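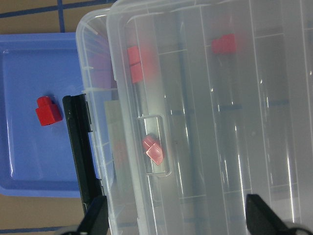

A red block in a blue tray, next to a clear organizer box.

Call for Viewers: Docuseries Test Screenings
September | By Anum Ansari

Trano is looking for 30 people to watch rough cuts of Lurkari, a four-part documentary series on public access television. Each session runs 90 minutes, starting at 6:30 p.m., with a short written survey afterward.

You must be 21 or older and able to attend two sessions. No film background is needed — we want regular TV watchers. Viewers are paid $90 per session.

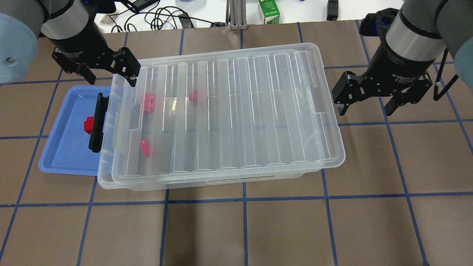 Clear storage bin with a ribbed lid and a black side latch.

To apply, email Khurram Lodhi at Trano with your name, age and the last series you finished.

Filed under: TV Jobs & Calls

Recent listings
Story editor, Fulusow
Captioner, part time — Virk
Extras wanted for courtroom pilot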